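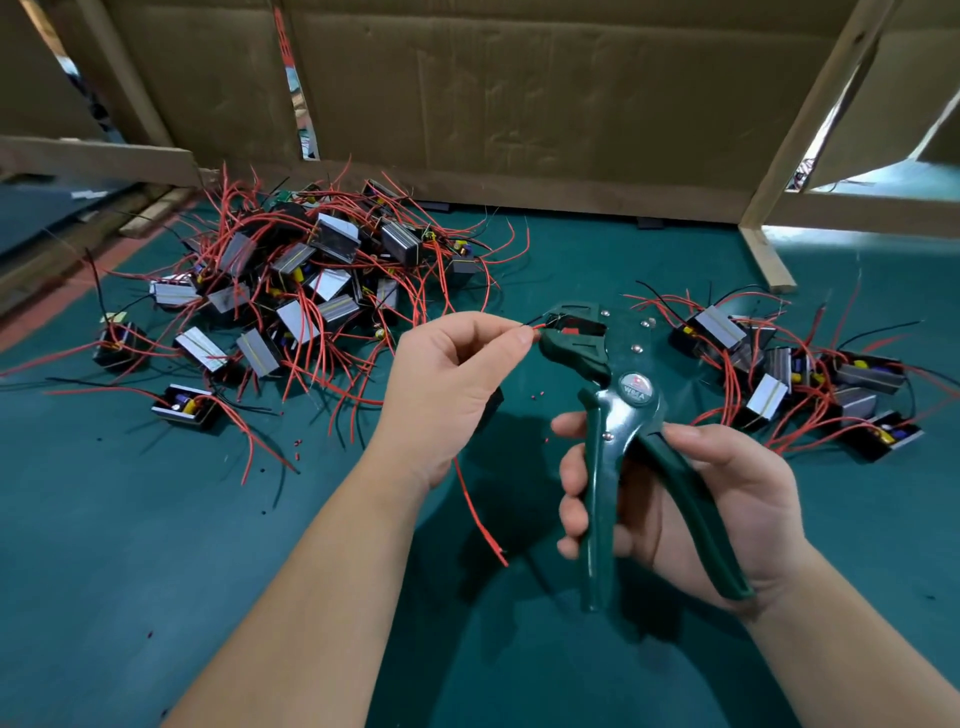

Ticket 371
Opened: 2018-05-13
Product: Viseo kitchen temperature logger, cloud account
Site: Serkness banquet hall, main kitchen
Priority: high (customer's choice)
Status: closed, with reservations

Problem as reported

The walk-in cooler feeding our banquet line shows a flat 4 degrees C for the whole night of a catered dinner. No rise when the doors were open for plating, no dip afterward. Several guests called the next morning with stomach cramps and vomiting, and the health inspector wants the cooler records. I don't believe the line on that chart and I doubt the inspector will either. Please send the real readings.

Reply 1, support

Thank you for contacting us. A flat line usually means the cooler held its temperature very well. Please confirm the door seals are in good condition and restart the gateway.

Reply 2, customer

Please don't restart anything for me remotely. A cooler with 32 trays of chicken going in and out does not hold one temperature for nine hours. The seals are fine. I would like to know if the number is a measurement or something your software filled in.

Reply 3, support

We looked at the account. The dashboard received a value every few minutes, as expected. We see no gap and no alarm. Could the probe have been moved to another shelf?

Reply 4, customer

It is clipped where your installer, Pathirana, clipped it in November. I put a plain glass thermometer next to it this morning. Glass says 7. Dashboard says 4. I then held the probe in my hand for several minutes and the dashboard still said 4. So it isn't reading anything, and "received a value" doesn't mean much.

Reply 5, support (second level)

We agree the hand test is a failure. When the gateway loses a probe, it can repeat the last good value until the link comes back. This is a setting called Hold Last. It is supposed to be off for food storage accounts. On yours it was on. We can't say from the log who turned it on. The raw file from the gateway is attached. Repeated values are marked H.

Reply 6, customer

Opened the file. The H marks start two days before the dinner. That is more than 800 rows in a row with no alarm, no email, nothing. Your sales page says a lost probe triggers a text message. Which message, to which number?

Reply 7, support (second level)

The text message is sent when a value is missing. With Hold Last on, no value is missing. We have passed this to the product team.

Reply 8, customer

I'm sure you have. What I need is a letter saying the readings from the first H onward are not measurements. I'll give the inspector that plus our handwritten sheets, which have gaps of their own but at least somebody looked at a thermometer. I'm not claiming the cooler caused the illness. The lab hasn't reported and it could just as well be the sauce from Mitska. I only refuse to hand over a chart I know is wrong.

Reply 9, support (second level)

Letter attached. Hold Last is now off for all probes at the site. Replacement probe shipped.

Reply 10, customer

Probe fitted. Hand test passed, ice water test reads 0. Unplugged it on purpose and the text came after 11 minutes - slower than advertised, but it came. You can close this. I'll be keeping the glass thermometer in the cooler and the paper sheet on the door.

Closing note, support

Cause: probe offline, Hold Last enabled. Fix: setting changed, probe replaced. How the setting came to be on: not determined. Customer asks that this line stay in the record.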